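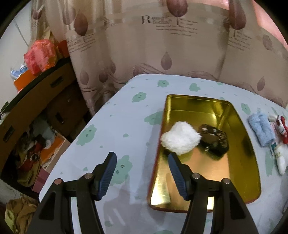
Server News: Trading Posts Come to Majimbun

Search this site Search Go

The Majimbun survival server gets its summer update on Wednesday, June 30, 2021. It will be offline from early morning until the new map files are in place. If you log in and get a timeout message, wait and try again later in the day. Please don't open a ticket for it.

The main addition is trading posts. Until now, anyone who wanted to swap goods had to arrange it in chat, meet at spawn and drop the items on the ground. That worked when there were only a few of us. It has worked less well this spring, and Itzel Figueroa has spent a lot of evenings sorting out arguments over who picked up what.

A trading post is a block you place inside your own claim. Put a chest directly under it, stock the chest, and set a price in any item you like. Other players can buy from it whether you are online or not. Payment goes into the same chest, so leave a few slots free. If the chest is full, the sale won't go through and the buyer keeps their items.

Each player can have two posts to start with. A third can be unlocked by finishing the courier quests in Grendisbridge. We know some of the bigger builders wanted more. Yusri Tjoa tested higher limits on the practice map and the area near spawn slowed down badly, so the limit stays where it is for now.
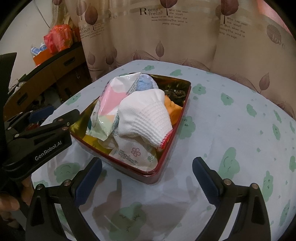 Prices are up to you. The plugin won't suggest any, and moderators won't step in over a bad deal unless the item was renamed to look like something else. Renaming plain iron tools to pass them off as quest rewards will cost you your posts for 60 days.

The second part of the update is the road to Dirkside. The old path through the swamp has been replaced with a raised track, lit the whole way, with a rest house at the halfway point. Declan Ashby built most of it and Paweena Kamolrat did the rest house and the bridge. Mobs can still spawn in the trees on either side, so bring a shield if you travel at night. Horses are fine on the track. Boats still have to use the canal.

Dirkside itself has a new market square with 100 stalls. Stalls are handed out by request, one per player, and they don't count toward your post limit. To ask for one, stand on the empty plot you want and type /stall request. A moderator will approve it when they are next on. Stalls left without stock for a month go back in the pool.

A few smaller changes:

- Wandering traders no longer spawn inside claims.
- Beds in the Grendisbridge inn set your spawn point again.
- The hopper bug that ate named items is fixed. Lost items can't be restored.
- Sulteck ore now appears a little deeper than before, and only in chunks that haven't been explored yet.

The last one has been asked about a lot. Existing mines keep whatever ore they have. If you want the new deposits, you will need to go out past the old border, which moves outward with this update. The northern side is mostly ocean, and there is more land to the east.

Backups of the current map will be kept until August. If something of yours is missing after the update, send Nabila Sinaga a message with your player name, the coordinates and a short list of what was there. Screenshots help. She can restore builds, and chests in most cases, but not pets.

The practice map stays up for anyone who wants to try the posts first. Nothing you earn there carries over to the main world. The address is pinned in the announcements channel, and almost everything works the way it will on the live server except the stall command, which is still switched off there.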